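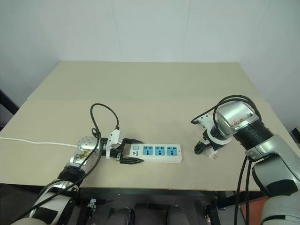

Who has to sign off before a two-arm robot is allowed to handle mains equipment on a shared bench? Under the rules Rimalport brought in this March, the shift lead and one trained operator both sign, and the sheet stays at the bench until the work is finished.

Home News Workplace Automation Contact

3 min read

Rimalport has put out a new set of working rules for robot benches where the arms handle plugs, power strips, chargers and other things that normally connect to a wall outlet. The rules apply to all 12 benches at its Dalen site and replace a two-page notice that had been in use since the site opened.

The main change concerns power to the item being handled. Under the old notice, operators were told to "take care" with items that could be live. The new text says the item must be unplugged at the wall before the arms are enabled, and that the free end of the cord must be kept where the operator can see it. If a task needs the item to be live, it has to be booked as a separate job with a residual current device on the supply and a second person present.

"The old wording left it up to whoever was on shift," said Vilja Väisänen, who led the rewrite. "Some people unplugged everything and some people just switched the strip off. A switch on the strip doesn't count anymore."

Cables on the arms are covered too. Gripper and wrist cables have to be checked through the full range of motion at low speed at the start of each shift. A cable that catches on a joint, or that can reach the item in the other gripper, has to be rerouted before work begins. Operators write the result on the bench sheet along with the time.

Grip force gets its own section. Molded plastic housings can crack under a parallel gripper set for metal parts, and a cracked housing may expose contacts. The rules set a default force for plastic items and require the item to be thrown out if there is a visible crack, even if it still works. Items taken out of use go in a marked bin and the cord is cut off.

When two arms share a table, one arm has to be open and clear of the item before the other starts to lift or turn it, unless the task has been written as a two-handed one. Handing an item from one gripper to the other is treated as two-handed. Reaching in by hand is allowed only after both arms have been stopped, and pausing the program is not treated as a stop.

The company looked at bench reports from the past year while drafting the text. It found 29 entries about cords or cables, 27 of them minor snags with no damage. The other 2 involved a plug pulled out of a wall outlet while an arm was moving. No one was hurt in either case.

Reaction among operators has been mostly positive, though the paperwork has drawn some complaints. Wiroj Saithong, an operator on the late shift, said the cable check adds about 12 minutes when a bench has been changed over. "I don't mind the check. I mind writing it down twice, once on the sheet and once in the system," he said.

Väisänen said the double entry will end when the bench tablets are updated. Until then the paper sheet is the one that counts.

Sarau, which supplies training to the site, will run short sessions on the new rules for current operators. Idun Tangen of Sarau said most of the time will go to stop and restart, where people coming from single-arm benches tend to make mistakes. New hires will get the material as part of their first week.

Visitors and contractors may not run a bench under the new rules, even with an operator standing next to them. Requests for exceptions go to the site safety office in writing.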